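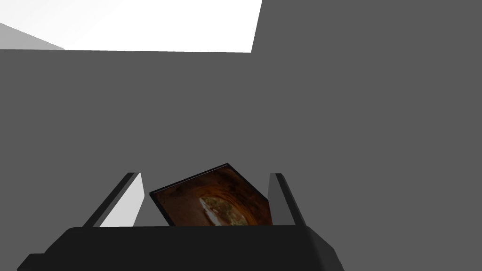
teacozy_jan
Has anyone tried the new afternoon tea at the Hokstead? We went for my sister's birthday and oh, the scones! Warm, with lemon curd, and they kept refilling the pot.

Treller
Glad you had fun, but $252 for 4 of us felt steep to me, and the sandwiches were a bit dry.

teacozy_jan
Oh no, ours were lovely! Maybe it depends on the day?

plumjam5
I'm with Treller on the price, though I'd go back for that curd. We went in April and you had to book ahead.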